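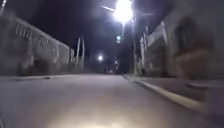
Dogar: distance filter ignored after moving suburbs

Pundgate
I moved from Staltley last month and updated my postcode in Dogar. Distance is set to 25 km, age range unchanged. Matches still come from the old area, one of them 244 km away. I have logged out and back in twice. Is there a cached location somewhere, or do I need a new profile? I would prefer to keep my existing conversations.

kettle_43
Same thing happened to me. Gave up and met someone at trivia.

Flurkorside
Postcode and search location are separate fields. The postcode is only what other people see on your profile. To change the search location:

Settings - Discovery - Search centre - Use current location

Save, then force close the app. The queue already loaded is not recalculated, so expect old matches until you have swiped through it. Mine took 6 hours to clear. Also check that "Extend range when matches run low" is off, as it overrides the distance limit.

Don't delete the profile. Conversations are tied to it and can't be restored.

Pundgate
Extend range was on. Sorted, cheers.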